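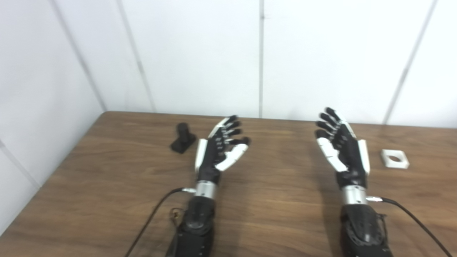 Week 2: Fees, and who tells you about them

Start with the Turton worksheet. You put in $270 a month for 32 years and the sheet shows one big number. Ask what was left out. Fees were, and so was inflation.

Corina Widmer's reading claims a managed fund "pays for itself." Maybe. Her chart starts right after a crash — move the start date and see what is left of the claim.

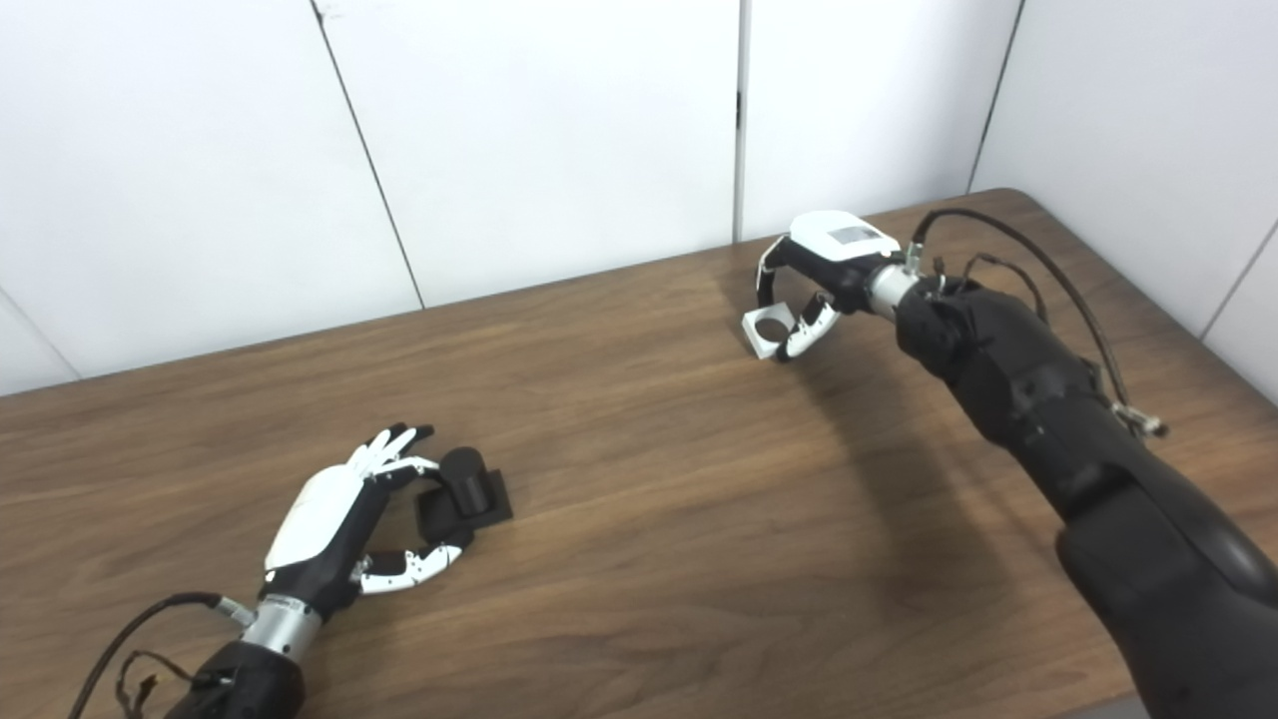 The same goes for the rule that 70 percent of your money belongs in stocks. Whose money? A renter with card debt and a homeowner near retirement get the same advice, and I don't buy it.

For October: read the Jeltano fee table, footnotes too. Bring one sentence you don't believe.
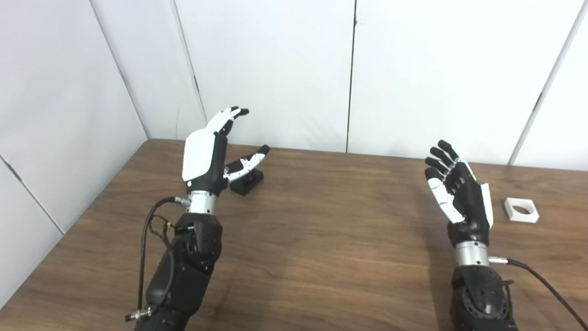 Two hands over a wooden tabletop, white panels behind.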